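Household Chores Inspection Checklist
Sheet 4: Clothes, loose and folded
Used at Flevmont. Last revised January 21, 2021

Mark each line Yes, No or Not shown. "Not shown" isn't a soft Yes. If a maker's film cuts away before the sleeve is straight, the answer is Not shown, however nice the music was.

Part A. Before starting

A1. Clothes in the state people leave them in, not laid out by the maker's staff.
Yes.

A2. Mixed fabrics and colours, at least one dark garment with a hood.
Yes. Dark hoods are where most of the trouble starts. Navy on navy has no edges to speak of, and a lining looks much like an outside.

A3. Cables, cards and other bits left lying near the clothes.
Yes. Leave them there. A machine that needs the place tidied before it can tidy is no use to anyone on this estate.

A4. Who is supplying the judgement? Write down Person or Machine.
Person. The grippers are hand-held. Whatever gets picked up, an arm with a brain behind it decided where to pinch. Please do not enter this under Machine because the jaws look the part.

Part B. Picking up

B1. Right garment chosen from the heap.
Not shown.

B2. Jaws placed on a single layer.
Not shown. The navy sweatshirt is all folds and ridges, and the open jaws are over it without having taken hold of anything.

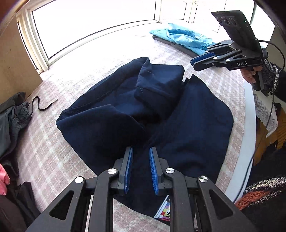

Gidey has asked for the following to be printed with Part B: we think the sheet is too hard on hand-held tools. Nobody at our end claims they are robots. You collect the movements first and the machine learns from them later, and marking the first step down for not being the last one seems unfair.

Inspector's note: fair enough as far as it goes, and A4 has been reworded so that Person is no longer counted as a fault. The sheet asks whether the chore can be done by a machine yet, though, and "later" has been the answer for as long as we have had a sheet. It was the answer in May as well.

B3. Garment lifted without dragging its neighbours along.
Not shown. Watch for drawstrings. They hook round things.

B4. Garment put down again on purpose.
Not shown. Dropping is entered as No.

Part C. Sorting and laying flat

C1. Two garments of the same colour told apart.
Not shown. It is a good hard case: a navy sweatshirt, loosely folded, lying on top of another navy garment. The lower one has a small label with red, white and blue on it, which would tell a person which way up they were. Whether a machine would use it is another matter -- the last system we marked from Tralara ignored labels altogether and tried to fold a jumper by its elbow.

C2. Finished work kept apart from the unsorted pile.
Not shown. Other clothes are heaped further off, brown and pink with a dark jacket on top.

C3. Front and back correctly identified.
Not shown.

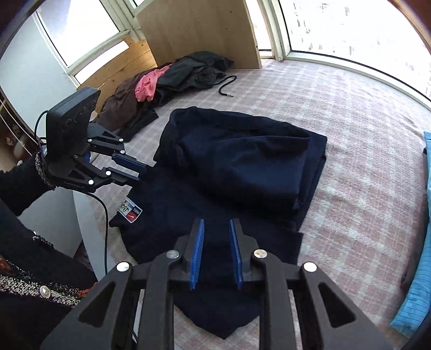 One reader wrote in to say that the whole of Part C could be scrapped, that she has never once checked which way up a sweatshirt was before folding it, and that her family are still clothed. Another line of her letter is better: she would forgive a machine any fold at all if it would only turn the sleeves the right way out first.

Inspector's note: sleeves have been added as C4. Part C stays.

C4. Sleeves turned right side out.
Not shown. No system on our list has ever been marked Yes for this. Ullix marked it for themselves and we crossed it out.

C5. Time taken.
Leave blank if the film has been speeded up. Ours once had a corner stamp admitting to 5 times normal speed, in grey lettering on a grey wall.

Part D. Hoods, zips and seams

D1. Hood laid flat before the first fold.
No. The hood is bunched in soft folds while the blue pads rest on the lower part of the garment. A person might well sort that out next, so this line is marked only on what can be seen.

D2. Second gripper working on the same garment.
No. It points towards the pink one. Folding a hooded top needs two hands that agree with each other.

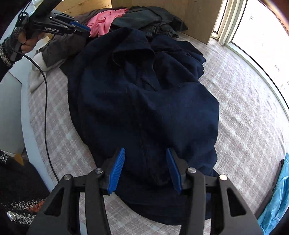

Chores Inspection Sheets, Issue 26, page 4

D3. Zip or centre seam found and used as a guide.
Not shown. If you can't tell whether it's a zip or a seam, say so.

D4. Result would fit in a drawer.
Not shown.

Part E. Sign-off

E1. Chore done by a machine, start to finish, with no person touching anything.
No.

E2. Would you pay 200 pounds for it?
Leave this to the household. Past answers have been short.

E3. Next inspection.
Towels, on Sheet 5. Makers always ask for towels, being square. We will allow them provided one fitted sheet is left in the basket.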